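4.2 Loading an audiobook from CD

1. Insert disc 1 and select Import in Zadeck. Wait for the track list.

2. Enter the title, author and reader exactly as printed on the case.

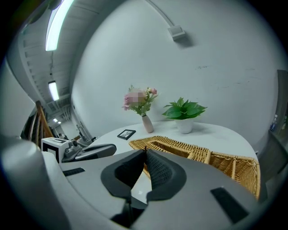

3. Set Chapter Gap to 3 seconds. Repeat for each disc, up to 6 per title.

Caution: Do not eject a disc before the counter reaches 100.

4. Select Join Discs, then Save.
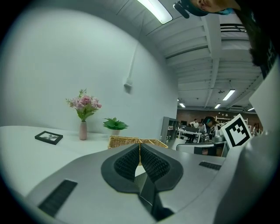

Pushpa Agarwal adds that memoirs with a separate foreword disc should be joined by hand, or the foreword ends up last.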